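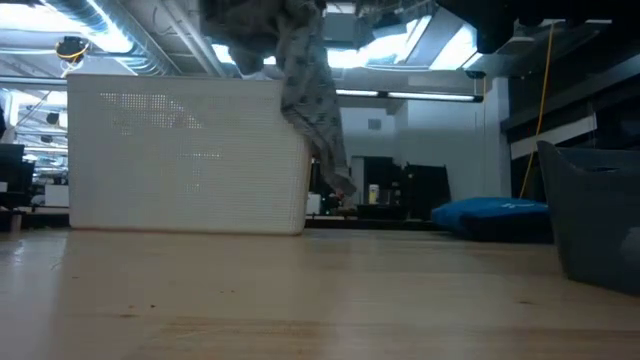

The Basket Comes First
A small-apartment approach to laundry, sorting and the stuff that never gets put away

Olga Peixoto folds laundry at a table, standing up, with every container she needs already on it. She started doing it that way in March, when she moved into a one-bedroom at Endonside and found that the bed took up all the floor she used to fold on.

The table is plain light wood. A white plastic basket goes on the left and a dark gray bin on the right. Clean things start in the basket. Whatever belongs in another room goes in the bin, and the bin gets carried around once at the end.

"I used to walk each thing to its drawer," she says. "A load took me 47 minutes. Now it takes 23."

Why a basket with holes

Peixoto likes perforated plastic for two reasons. Air gets through the sides, so a towel that came out of the dryer a little early won't turn sour. The holes also let some light through, and she can tell from across the room if there is still something at the bottom.

Merja Hyvönen sells housewares at Kettunen, a shop near the building. She says customers often buy a basket that is too deep. A tall one holds more, but the bottom layer gets wrinkled and small items disappear into it. She tells people to measure the table before they come in. Square sides use the space better than round ones, and a smooth rim matters if you handle knits or thin cotton.

Wash the basket, too. Warm water, dish soap and an old toothbrush will clear lint out of the holes. Let it dry upside down.

Long pieces

Scarves, pajama pants and pillowcases cause most of the trouble. They hang over the side of the basket, drag other things out with them and end up twisted. Peixoto lifts long pieces from the middle, lets both ends drop, and folds those first. Printed cotton gets a quick shake and a pass with the flat of the hand. She owns an iron and uses it for shirts.

Pouches and other strays

Fabric pouches are harder to place. A blue and black one that lies flat can sit at the back of the table next to the bin until the clothes are done. Then it needs a decision. Peixoto empties every pouch before it goes on a shelf, and in her first month she found 11 hair ties, two transit cards and a key she still hasn't matched to a lock.

Her neighbor Colton MacPherson tried the same setup and changed one thing. He keeps two bins, one for the bathroom and one for everything else. His table is 58 inches long, so he has the room. On a shorter one, the second bin can go on a chair.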